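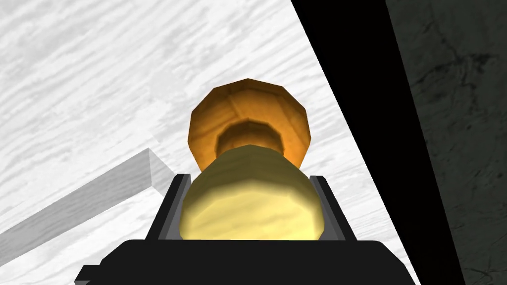 Venside has spent August teaching a robot arm to handle things that do not exist. The firm's simulation group wants 3380 recorded grasps for Plukusa, its learning system, and every one is being steered by hand by staff sitting at desks with a controller and a cooling mug of tea. The objects are simple turned shapes in several colours of make-believe timber. One of them, a pale yellow piece held upright between the gripper's fingers with a faceted orange one beyond it, has become known in the office as the pawn, and is spoken of with some bitterness.

"You do 100 of these and start seeing wood grain in your sleep," said Fionnuala Noonan, who runs the recording sessions. Her team of eight works in short shifts, after an early trial of longer ones produced a run of grasps that she described as "sulky". Those were kept. Plukusa is meant to learn from a range of styles, and sulking is apparently one.

Each attempt is saved with its joint positions and a rendered view, then checked at Mac Suibhne, the contractor that throws out the duds. The two firms do not yet agree on what a dud is. Venside counts a piece lifted and dropped as useful. Mac Suibhne counts it as dropped.

Training starts once the full set is in. The office tea budget is under review.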